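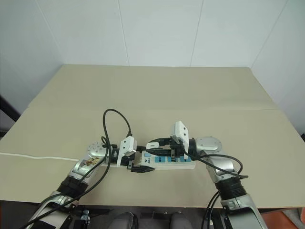
Seo-ah Jang asked in March whether the range logs should be split by instructor before release, and the maintainers have kept that question open in this version.

Jastdale Marksmanship Records, data card

Summary
The set contains 2210 scored strings of fire from the introductory rifle course at the Jastdale range. Each row covers one shooter, one position and one distance. Names were replaced with codes before the files were merged.

Contents
strings.csv — scores, position, distance in yards
courses.csv — 88 course sessions, with start time and weather
notes.txt — remarks by range officers, lightly edited

Known gaps
Wind was not logged for 11 sessions. Prone scores at 60 yards use the older Kurelov target, and should not be pooled with later ones. Left-handed shooters are few.

Use
The records are meant for studies of training and course planning. They may not be used to rate individual shooters or to support a license decision.

Contact
Corrections go to Ah-rin Koo, with the row number and the course code.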